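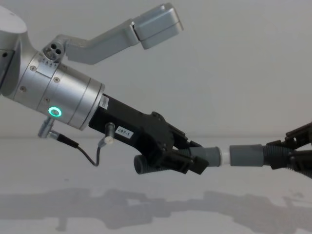 4장. 배수 라인 연결
Plitara 제습기 상시배수 키트 기준. 물통 대신 배수구로 바로 빼는 방식. 물통만 쓸 거면 5장으로. 관 조립은 바닥에 놓고 하지 말고 상판 위에서. 회색 관처럼 양쪽 끝을 잡고 거의 수평으로 들면 축 틀어진 게 바로 보임. 틀어진 채 돌리면 나사산 먹음.

4.1 준비
- 배수관, 피팅, 고무패킹 2개(하나는 예비)
- 줄자, 수평계, 마른 걸레, 물받이 그릇
- 십자드라이버. 전동은 쓰지 마세요
전원 플러그 먼저 뽑을것. 물통 비우고 다시 끼워 둠. 빼놓은 채로는 켜도 안 돌아감.

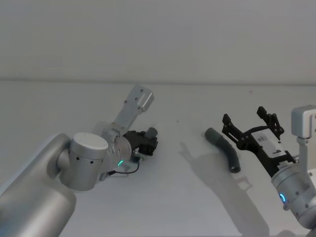

그림 2. 흰 벽 앞 작업대. 무광 흰색 상판.

4.2 본체 자리
1. 벽에서 300mm 띄움. 뒤쪽 흡입구 막히면 소음 커지고 제습량 떨어짐.
2. 수평계로 앞뒤 좌우 확인. 뒤로 살짝 기우는 건 괜찮음. 앞으로 기울면 안 됨.
3. 본체 옮긴 직후면 30분 세워두고 나서 다음 단계.
4. 배수구가 본체 출구보다 낮은지 확인. 높으면 이 키트로는 안 됩니다. 펌프 키트(Kindex) 별도.

주의: 커튼 옆, 침구 옆 금지. 욕실 안쪽도 금지. 문 밖에 두고 관만 넣으세요.
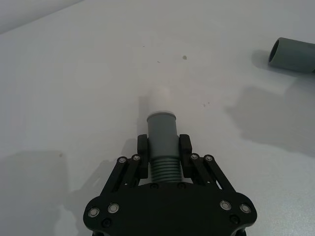

4.3 피팅 체결
패킹부터. 납작한 면이 본체 쪽. 뒤집어 끼우면 처음엔 멀쩡하다가 밤새 한 방울씩 샘. 문의 제일 많은 부분이라 꼭 봐주세요. 다음은 피팅 방향. 회색 플라스틱 피팅에서 가로 줄이 촘촘한 쪽이 나사산, 손끝으로 만져 봐도 구분됨. 키트 피팅은 나사산 쪽을 본체 출구에 대고 시계 반대 방향으로 먼저 반 바퀴. 턱 걸리는 느낌 나면 그때부터 시계 방향.
1. 손으로만 끝까지. 공구 쓰면 출구 쪽이 깨짐(무상수리 안 됨).
2. 뻑뻑하면 멈추고 풀어서 다시. 억지로 돌리지 말것.
3. 관을 반대쪽에 밀어넣고 클램프 조임.
4. 살짝 당겨 봄. 빠지면 3번 다시.

참고: 테프론 테이프 필요 없음. 감으면 오히려 패킹이 안 눌림. Tkachuk 구형 관은 안지름이 달라서 어댑터 있어야 합니다. 어댑터는 키트에 미포함.

4.4 관 깔기
1. 출구에서 배수구까지 계속 내리막으로. 중간에 처지는 데 있으면 물 고이고 냄새 남.
2. 문턱 넘기지 마세요. 돌아서 가거나 본체를 받침 위로.
3. 꺾이는 곳은 완만하게. 접힌 자국 생긴 관은 교체.
4. 관 끝은 배수구 물에 잠기지 않게 고정.

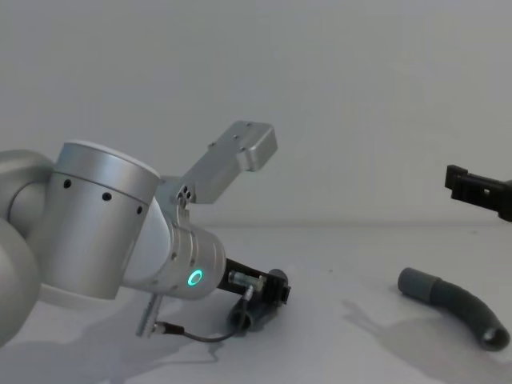 그림 4. 작업대 상판. 왼쪽 은색 팔, 오른쪽 검은 그리퍼, 사이는 대부분 비어 있음.

4.5 누수 확인
1. 연결부 밑에 마른 걸레 깔기.
2. 전원 켜고 연속 모드. 습도 설정은 제일 낮게.
3. 12시간 뒤 걸레 확인. 젖었으면 끄고 4.3 처음부터.
4. 물이 한 방울도 안 나오면 관 접힘부터 보고, 다음에 패킹 위치.
실내가 원래 건조하면 물이 거의 안 나올 수 있음. 고장 아님. 빨래 널어놓은 날 다시 해보세요.

경고: 영하로 내려가는 베란다에서는 상시배수 쓰지 말 것. 관 안에서 얼면 본체 쪽으로 역류함니다. 겨울엔 물통으로 전환.

4월 수정분: 클램프 모양 변경, 4.4의 2번 추가(Oskari Seppälä). 부품 문의는 Ukutel 고객지원, 담당 Marichka Hrytsenko. 본체 뒷면 라벨 사진 같이 보내주세요.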